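# Why does everything need a home?

I used to be terrible at putting things away. My scissors lived in 59 different places, which means they didn't live anywhere at all! Then my neighbor, Gyula Fodor, taught me a trick. Before you put something down, ask it, "Where do you live?" (You can whisper if people are around.)

Let's start with a desk. A desk is a place for doing things: drawing, gluing, building, homework. If you leave all your stuff on top, there's no room left for the doing part. So pencils go in a drawer, and the bits and pieces you carry from room to room can go in a basket.
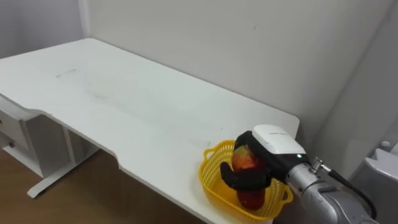 *A white desk with a yellow basket near the far corner. Can you find the little dark drawer handle?*

Look at the faint gray marks on the desktop, too. Those are called scuffs. You can get scuffs when something hard rubs along a surface, like when I drag my big tin of buttons (500 buttons, very heavy) across my table instead of lifting it. Oops.

Now for food! Food is pickier than pencils. Tiny living things called bacteria are on lots of the stuff we eat, way too small to see. When it's warm, many of them grow fast, and that's one way food goes bad. Cold slows them down. A fridge is really a big box that keeps moving heat out of its inside and into the room. Put your hand near the back or side of one and you might feel some of that warmth.

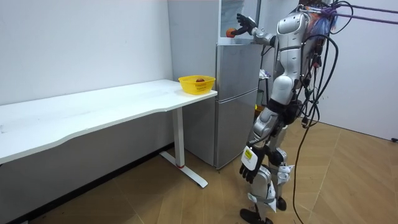
*A silver fridge with two doors, and something small, round and orange up at the top compartment.*

Lots of fridges have one part for chilling and another for freezing, so it helps to know which is which before you put your snack in. I once froze a whole cucumber. It came out like a club, and then it thawed and went all floppy and sad.

Want to try it at home? Pick two things that are out of place right now and take them back where they live. Then shut the fridge door properly if you opened it (I'm looking at my brother here) and go have a snack.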